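Kellwood > Display and Floristry Supplies > Adhesives

Sitorov Low-Melt Glue Sticks, 300 mm, Clear
Item 1435

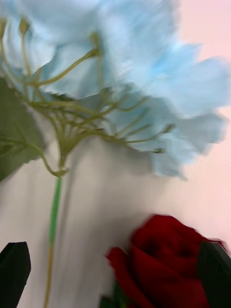
Sitorov low-melt sticks are made for joining light materials that a standard hot-melt would scorch or distort. The working temperature is 120 °C at the nozzle. Typical uses are ribbon, felt, foam board, thin plastic film and artificial flowers. On a hydrangea head such as the pale blue one in the photo, apply the glue where the thin yellow-green stems meet, under the florets, and keep it off the frilled petal edges. A bead on the petal face will show as a shiny patch and can't be removed cleanly.

Specifications
Length: 300 mm
Color: clear when molten, slightly cloudy when set
Nozzle temperature: 120 °C
Pack size: 16 sticks
Fits: Fleven bench gun, Fleven hand gun (low setting only)
Storage: dry, out of direct sun

Directions
Fit the stick and let the gun heat for five minutes. Surfaces must be dry and free of dust, wax and silicone spray. Apply a small bead to one surface only, press the parts together and hold until the glue no longer moves. Do not pull the stick back out of a hot gun. Trim strings with scissors after the glue has set.

Limits
Not for outdoor work, glazed ceramic, bare metal or any part under steady load. The bond softens in a parked car or a sunny store window — use the Rahman two-part adhesive for those. Not for contact with food.

Safety
Molten glue burns skin. Wear gloves when working close to the nozzle, and keep the gun on its stand between joints.

Ordering
Sold by the pack. Mixed cartons with the white sticks are available on request. For trade accounts contact Dewanti Chong; for technical questions, Melur Santoso. The safety data sheet ships with the first order and is free on request after that.

Page revised 23/05/2022. The amber version of this stick is out of stock until June.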